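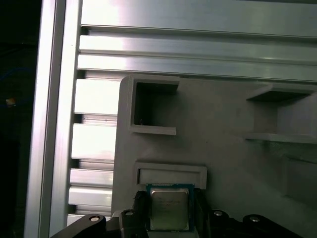

Processor, held upright

hastitz_fan
So has everyone played the new Visser record yet? I've had it on since breakfast and I think it's the best thing to come out of the Skatinham bands in years. Side two especially, those horns! I paid for the vinyl (number 129 of 676, very pleased with myself) and I'd do it again.

moptop13
Glad you like it, but I'm not there yet. The songs are great, the mix is mud. I saw them do the same set at the Nonix in June and you could hear every word Elli Kinnunen sang. On the record she's buried under the keyboards.

hastitz_fan
Buried?? I think she sounds close and a bit tired and it suits the words. Try it on headphones, then come back and tell me track four doesn't get you. 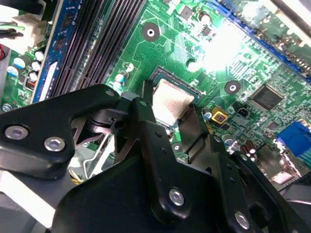

Elli Kinnunen: hi, I do read these. The vocals are low on purpose, I asked for it. Moptop, you're not the first to complain and my mom agrees with you.

moptop13
Ha, okay, I'm on your mom's side then. Still coming to the next show.

quietcorner
I'm with moptop on the mix, but the 13 minute closer is worth the price alone. Are there any more dates? I missed the Nonix one and I'm still sore about it.

hastitz_fan
Copied from their mailing list:

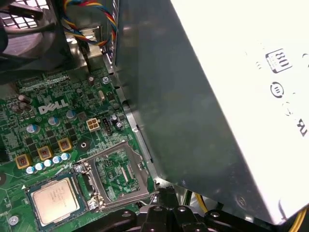
HASTITZ, June. Visser play two sets in the old ballroom, doors at 7 pm, new album in full and then older songs. Tickets at the door only.

quietcorner
Door only, ugh. I'll be in line by five. Anyone want to share a ride from Skatinham?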